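Stonville Community Rowing Club
Mid-season progress report to the Samonte Fund
Prepared by Constanza Maldonado, program coordinator
3rd July

Dear Lutfa and everyone at the Fund,

I promised you a short report this time and I can already tell I'm not going to keep that promise, so please get yourself something to drink and bear with me. It has been a full spring on the water and there is a lot to tell.

You'll remember that when we met in November the juniors were still rowing in boats older than most of their parents, and that Lutfa (quite rightly) asked us what we would do if the new quad didn't arrive in time for the first regatta. Well, it didn't! The builder ran nine weeks behind, and we went to Grilureck in the old blue boat with a borrowed set of oars and a seat that Thilini had rebuilt the night before. The girls finished fourth. I have rarely seen four people so pleased with fourth place, and I include myself and my hoarse voice in that.

The quad came at last in the middle of May. The juniors named her Enaletti, after the bend in the river where we turn for home, and she has been out nearly every day the water allowed.

Membership and sessions

We now have 155 paid-up members, 51 of them under eighteen. The junior number is the one we agreed to watch together, and I'm glad to say it is ahead of where we hoped to be by the end of summer. Most of the new juniors came through the two school tryout weeks in April. Afroza Liyanage ran both of those, mostly on indoor machines in the gym because the river was so high, and she has a real gift for making a rowing machine seem like something a thirteen-year-old might want to sit on.

Not everything stuck. The Friday evening session for complete beginners never found its feet. We tried moving it half an hour later, then we tried pairing it with the masters' outing, and in the end we folded it into Saturday mornings, where it is doing much better. I should have made that change a month earlier than I did. If you look at the attendance sheets you'll see the dip in April and early May, and that's the reason for it.

Racing

We have entered four regattas so far, and the results are mixed in the way I think a young squad's results should be. The junior women's quad has made two finals. The junior men have had a harder time of it, with illness before Grilureck and a caught oar in the last two hundred meters of their heat at Samonte Lake, when they were sitting a comfortable second. They were very low afterward. Vitória Prata, who coaches them, took them back out the next morning for an easy paddle with no watches and no talk of the race, and by the following week they were asking for extra starts practice.

The masters' eight won its heat at Stonville on our own water, in front of our own families, and came third in the final. I'm told the average age of that boat isn't something I may put in writing.

What we've learned about starts is that we are slow off them, across every crew and every age group. Vitória has filmed them all and the trouble is much the same from boat to boat: the first three strokes are rushed and short, and we spend the next ten getting our length back. That is now the main piece of technical work through the end of August, and I'd like to give you an honest account in the next report of whether it has helped.

Coaching and safety

Two of our members, including Afroza, have passed their Level 2 coaching course, which your grant paid for. A third had to drop out halfway with a new baby at home, and the course provider has kindly let us carry her place over to the fall. The second safety launch is running again after a long winter in pieces. It cost us $774 in parts, a little more than the line in the budget, and I've taken the difference out of what we had set aside for printing. We've also replaced the throw lines and added seven junior life jackets in the smaller sizes, after finding that our smallest rowers were swimming around inside the ones we had.

High water remains our biggest headache. We lost a good many outings to it in March and April, and there isn't much to be done about a river except be sensible. Thilini Kumarasinghe has written a plain one-page guide for coaches on when to go out and when to stay in, and it is now taped up inside the boathouse door where you can't miss it. We've had no capsizes this season apart from the planned ones.

Where the money stands

The full sheet is attached separately. In short, the boat came in on budget, coaching is slightly under because of the carried-over place, and equipment is slightly over because of the launch. Travel is the one I'm keeping an eye on. Trailer hire has gone up since we wrote the application, and if we go to both of the September regattas we may come back to you about moving a small amount across from coaching. I'd much prefer to raise that with you now than spring it on you in the fall.

The rest of the season

The juniors have two weeks off in the second half of July, and they need it. We start again with a short camp on home water, all starts and steering, and then it's the September races and the long-distance row in the fall. Afroza would like to run a third school tryout week once classes are back, and I'd like to let her. Please do come down and see Enaletti on the water if any of you are passing through Stonville. Saturday mornings are best, and we'll find you a seat in the launch.

Thank you, all of you, for your patience over the late boat and for the kind note you sent after Grilureck. I read it out to the girls and they made me read it twice.

With warm wishes,
Constanza
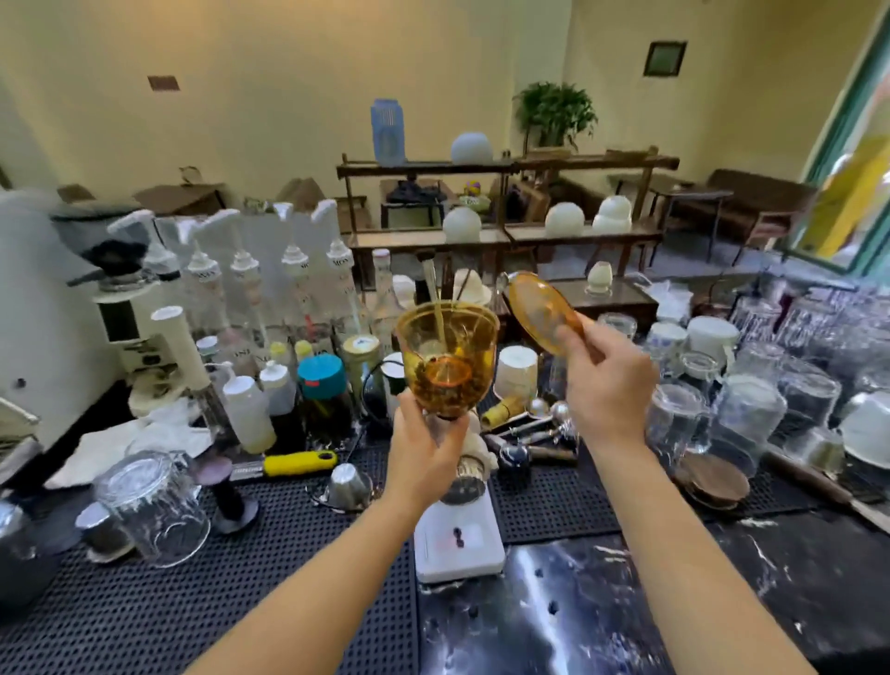
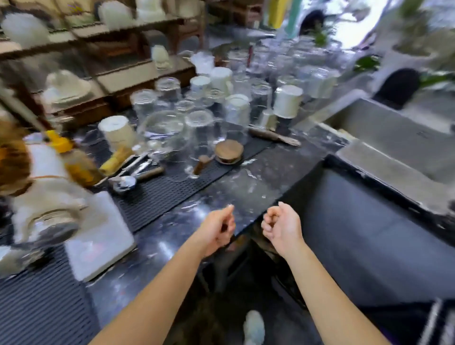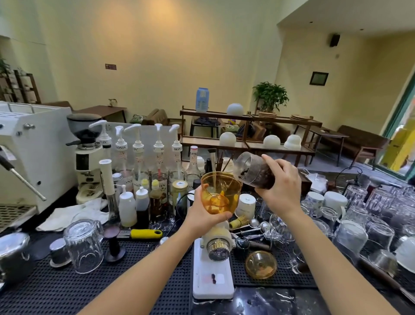 At the bar counter.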